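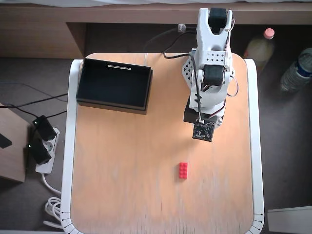

Sports Media and Society
Unit 5: The public quarrel between journalists
Handout for students. Please read before the seminar.

Purpose of this unit

In the previous unit we looked at how a match report is written. Now we look at a different product of the sports desk, which is the quarrel between two people who both write or speak about sport for a living. Such quarrels are old. What has changed is the speed, and also who is allowed to watch them.

After this unit you should be able to explain the difference between a dispute about facts and a dispute about standing, and to follow one exchange from its first message to its last.

Some words we will use

Opening claim: the sentence which starts the quarrel. Very often the writer did not intend to start anything.

Standing: the right to be listened to on a subject. A former player has one kind, a reporter who travels with the team has another kind.

Pile-on: many readers attack one side in a short time. Note that the first two persons may already have stopped by then.

Climb-down: a partial withdrawal. It is rarely called an apology by the person who makes it.

Case: the Widetcombe column

Our main case concerns two local writers. Sioned Mathias covered Widetcombe for a weekly paper. Cledwyn Trevor presented a radio programme on the same club and its rival, Inthorpe. In May, Mathias wrote that the Widetcombe goalkeeper should lose his place after conceding 12 goals in five matches. Trevor read one sentence of this column on air, without the two sentences after it, in which she said that the defence was the larger problem.

Mathias answered online the same evening. Her first message was about the missing sentences. Her second message was about Trevor, who in her words "has not stood in the rain at an away match for years". Please mark this point in your copy. The subject has moved from the quotation to the man.

Trevor replied 18 times before midnight. He did not return to the quotation at all. He wrote about his long service in radio, about the low sales of the weekly paper, and about one old prediction of Mathias which was wrong. On the next programme he read the full paragraph and said that listeners could judge. This was his climb-down. The goalkeeper kept his place and was never asked for his opinion by either of them.

Two ways to read the case

Morris, in the chapter you have in the reader, sees such quarrels as a kind of advertising. Both sides gain an audience, so both sides continue. Hisirby does not agree. For her the main thing is rank inside the profession, and the public is only present as a witness. I find Hisirby stronger on the Widetcombe case, as the two were in different media and did not compete for the same money. But Morris explains better why the radio station repeated the dispute in its evening summary.

Be careful with the word "feud". The newspapers use it for everything. In this course we keep it for a quarrel which comes back after a pause.

Preparation

Read Morris, all of the chapter, and Hisirby, the first half only.

Choose one public exchange between two sports journalists, in any language you read well. Write down the opening claim and find the message where the subject changes. If there is no such message, this is also a result and you should bring it.

The short essay for this unit is due on October 26, 2018. It is marked out of 60. Quotations must be given with the sentence before and the sentence after. Marks will be taken off if they are missing.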